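Ticket 2629 - Sturkura Desktop
Subject: Calendar feed repeats every entry after import
Status: Solved
Product: Sturkura Desktop, build 3656
Opened: May 16, 2019

Original report

Hi all! First off, I love this program and have moved my whole life into it, so please read this as a happy user with one odd problem and a lot of curiosity.

I keep two calendars. One is my own, made inside Sturkura. The other is a feed from Pesmont, where I book my evening language classes (they publish a plain .ics link, bless them). Since the update in March, each time the feed refreshes, every class shows up again next to the old copy. After a weekend away I had nine copies of the same grammar class stacked on one evening, which is more grammar than I can handle.

Steps to get the problem:
1. Open Calendars, then Add from link.
2. Paste the Pesmont link and set refresh to every hour.
3. Leave the program open and wait for the second refresh.

What I expect: one entry per class.
What I get: a fresh copy at each refresh, with the old ones left in place.

What I tried so far:
- Removed the feed and added it again. Clean for one refresh, then back to doubles.
- Turned off the notes and attachments sync. No change.
- Started with an empty profile. Same thing, so it isn't my settings.
- Loaded the same link in Stutska on my old laptop. No doubles at all!

One extra detail in case it matters. I pin a picture to each entry so the week view looks nice, and the picture stays with the first copy only. The new copies come in bare.

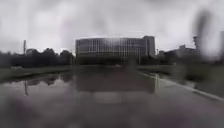 Gray sky and the big glass front

Log from the second refresh:

feed fetch ok
entries read: 9
entries matched: 0
entries added: 9

That "matched: 0" line looks like the heart of it to me, but I'm only guessing.

Update 1

More digging, and I had a great time doing it. I saved the feed to disk at two different refreshes and compared the files in a text editor. Titles, times and rooms are the same. The UID line is different on every single entry! The first part stays put, but there's a tail after the @ sign that changes with each download. I had never opened an .ics file before and they are surprisingly easy to read.

So I made a tiny test feed by hand with fixed UIDs and put it on my own web space. Sturkura refreshed it all evening with no doubles. Then I changed one UID and got one double, right on cue.

Update 2

Tried the Bautista import add-on too, with its "match by title and start time" box checked. It works for plain entries. Entries that repeat weekly still come in twice, and moved classes leave the old time behind.
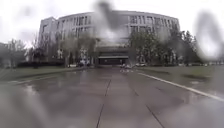

Support at Sturkura replied that the changing UIDs are the cause, and that builds before March quietly ignored everything after the @ sign, so the feed's habit never showed. The strict match is staying, but there is now a switch for feeds like this one: Calendars, right-click the feed, Properties, Matching, then pick Loose. Remove the old copies first, they added, or the next refresh may attach itself to any one of them.

Update 3

It works! I cleared the feed, set Matching to Loose and left it running overnight. The log now reads:

feed fetch ok
entries read: 9
entries matched: 9
entries added: 0

Weekly classes are fine and so is the one that moved rooms. Pinned pictures stay where I put them. I've written to Pesmont as well with my two saved files, so they can look at the UIDs on their end.

Two small wishes while I'm here: could the Loose setting get a line in the help page on feeds, and could the refresh log be copied with a right-click? I typed mine out by hand - happily, but still.

Marking this solved. Thank you so much!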